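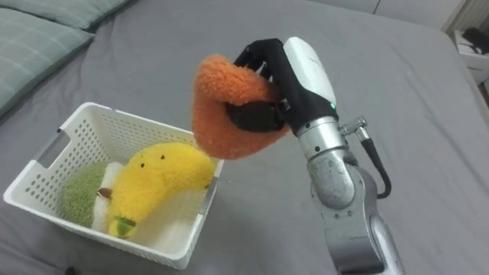

A sheet is a sheet, one reader wrote to us after the first edition, and surely a whole chapter on bed linen was more than any student of household textiles could be asked to sit through.

We thought about that letter for a good long while, and we have kept the chapter, and (I am a little sorry to say) made it longer. The reader had a fair point in one way. Bed linen looks like the plainest cloth in the house. It is flat, it is large, it is very often one colour, and most of us only think about it on the morning we have to change it. But you spend a third of your life lying on the stuff, and there is hardly a question about cloth in general that a sheet can't help you with: what it is made of, how it was woven, how it was finished, why it creases, why it goes thin in the middle and stays as good as new at the corners.

Chapter 5
Cloth on the Bed

5 min read

Before you begin

You will get on best with this chapter if you have already read the one on fibres, and if the words warp and weft no longer make you pause. If they do, there is no shame in it. The warp is the set of threads stretched lengthways on the loom, and the weft is the thread that goes back and forth across them. Say it to yourself a few times while you are doing the washing-up and it will stick.

It would also help to have some cloth by you. An old pillowcase will do very nicely, and so will a worn sheet that has been cut up for dusters, and if you can find a magnifying glass in a drawer somewhere, so much the better! We have always found that people learn cloth through their fingers first and through the page a long way second, so please do stop reading whenever you like and go and feel something.

A short history of lying down

For a very long time, most people slept on whatever could be stuffed into a sack. Straw was common, and so were chaff, dried leaves, wool waste and, for those who could afford them, feathers. The cover of the sack was called the tick, and the strong, close cloth used for it is still called ticking today. It had to be close, for the stuffing would work its way through anything looser and prick the sleeper.

Sheets were laid over the top, and where a family had good ones they were looked after with enormous care. Linen, spun from the flax plant, was the usual choice across much of northern Europe. It is stiff and rather harsh when new, and it grows softer with every wash for years and years, so that a well-used linen sheet could be thought finer than a fresh one. Sheets were counted, marked with stitched letters, and handed on in wills along with the pots and the good chairs.

Cotton came later to these parts as an everyday cloth, and when it came it came in great quantity. It was cheaper, it was soft from the first night, and it could be bleached and dyed with less trouble than flax. In the Ritis valley, where much of our teaching collection was gathered, you can follow the change in the cupboards of ordinary houses. The oldest sheets are linen, narrow, with a seam running down the middle where two loom widths were joined. Above them lie the cotton ones from the Holovko mill at Kekville, woven wide enough to need no seam at all. And on the very top, folded less neatly than the rest, are the stretchy cornered sheets that came in with the modern mattress.

That last kind deserves a word to itself. A flat sheet is a rectangle with hems, and the skill is all in the making of the bed. A fitted sheet moves some of the skill to the sewing machine: the corners are shaped beforehand and the elastic does the holding. You lose the pleasure of a crisp folded corner, if it ever was a pleasure to you, and you gain several minutes of your morning. You also gain something very awkward to fold, and we shall come to that at the end of the chapter, with diagrams and a good deal of sympathy. 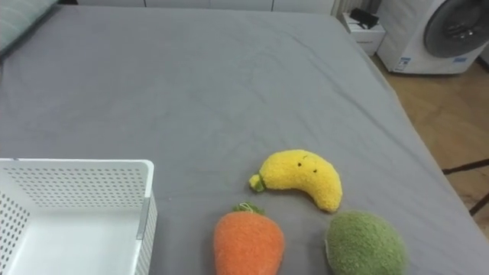

Figure 5.2 Grey fitted sheet on a bed, with plush toy fruits and vegetables and a white plastic basket.

What a crease can tell you

Every cloth has its own way of folding up on itself, and the word we use for the way it hangs and falls is drape. Hold your pillowcase by one corner and let the rest drop. Does it fall in soft, narrow folds or in a few stiff, wide ones? A fine cotton in a satin weave will pour down almost like water. A coarse linen will stand out from your hand as if it had opinions.

Creases are a different matter, though people muddle the two. Drape is how a cloth bends while it is free to move, and a crease is what is left behind once it has been bent and pressed. Cotton and linen both crease readily. Their fibres are made mostly of cellulose, and when cellulose is damp or warm the tiny bonds inside it can slip and settle again in a new place. That is why an iron works so well on them, with a puff of steam, and it is also why a sleeper, who is both warm and a bit damp, leaves such a clear record on a cotton sheet by morning.

Polyester behaves quite differently. Its fibres spring back, which is a blessing for anyone who hates ironing, and many sheets are sold as a blend of the two for just that reason. The price you pay is in comfort on a hot night. Cotton takes up moisture and polyester takes up hardly any, so a sheet with a great deal of polyester in it may feel clammy in August and perfectly pleasant in January.

The matter of thread count

Now we come to the number printed on the packet. Thread count means the number of threads, warp and weft added together, in one square inch of cloth. It is a sensible enough idea. If you compare two sheets made of the same fibre, spun in the same way and woven in the same pattern, the one with the higher count will generally be closer and smoother.

The trouble begins when the number is used to compare things that are not alike. A yarn may be made of 2 thinner yarns twisted together, and some sellers have counted each of those as a thread in its own right. In this way a perfectly ordinary cloth can be doubled on paper without a single extra strand on the loom. A sheet marked 400 may therefore be very fine, or it may be a middling one with generous arithmetic behind it, and the packet alone won't say which you are holding. The Elitz sheet in our sample box has a modest count and beautiful long-fibred cotton, and year after year students passing the samples round with their eyes shut pick it as the best of the lot.

So by all means look at the number. But look at the fibre too, and ask about the weave. Percale is a plain weave, one over and one under, and it feels cool and crisp. Sateen floats its threads over several others before tucking them in, which gives a smoother and slightly shinier face, a warmer feel, and a little more risk of snagging on a rough heel or a ring.
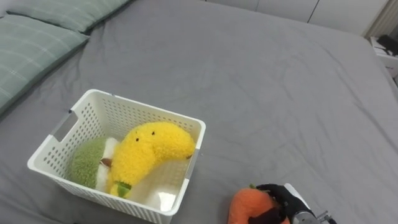 How this chapter is arranged

The first part deals with fibres for bedding, taking cotton, linen, wool and the man-made fibres in turn. After that we look at weaves, and you will be asked to take a small piece of cloth to bits with a pin, which is slow work and oddly restful. The middle of the chapter is given over to finishing: bleaching, dyeing, brushing and the various treatments sold as easy-care. Then comes wear and washing, where we shall explain why the middle of a sheet goes first and how our grandmothers dealt with it by cutting the whole thing down its length and sewing the good outside edges together to make a new middle. This was called turning sides to middle, and it gave a tired sheet several more years of honest work.

Folding comes last. Bring a fitted sheet and a large table, and if you are reading on a Monday with the wash just in off the line, you may as well start there and come back to the fibres after tea.

2 comments · 2 shares

Related chapters
Fibres from Plants
Reading a Care Label
Blankets, Quilts and Eiderdowns
Towels and Other Looped Cloths
Mending Flat Cloth by Hand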